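Search this site Search

Comparing two finger pads on a hand-held gripper
Group report: Gleice Portela, Bakari Tanui, Evanthia Balaskas
Supervisor: Odette Guillot

3. Method

Our original plan was to compare five kinds of pad. Then we read the price list, and the plan became 2. Pad A came from Isberg and Pad B was cut by Bakari from a sheet he found in the Pons lab, with scissors that deserved better. Everything else stayed the same: same linkage, same table, same crinkly cloths. A trial was one attempt to pinch a cloth, lift it and put it down again.

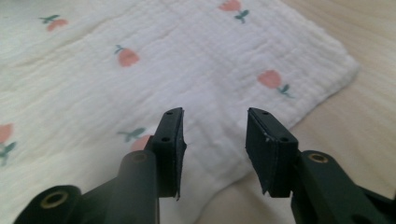 We logged 161 trials over a fortnight in July. A grasp counted as good if the cloth stayed up while Evanthia said "one elephant, two elephant" at a steady pace. Rosine Texier from the year above pointed out that this was not a recognised unit, and lent us a stopwatch.

4. Results

Pad A dropped the cloth 19 times, and Pad B rather more often, though it did better on thick folds than any of us had bet on. Flat cloth was hard for both. The fingers tended to skate over a single layer until they met a wrinkle, and we began to feel quite warmly towards wrinkles.

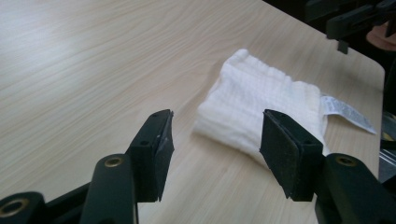 The Nirkadex logger saved over 2581 lines of finger-width readings, most of them from the afternoon Gleice forgot to stop it during lunch. We removed those before plotting. Closing speed was left to the person holding the tool, so some of the difference between pads may be a difference between Bakari and everyone else. If we had the time again we would fix the speed first and argue about pads second.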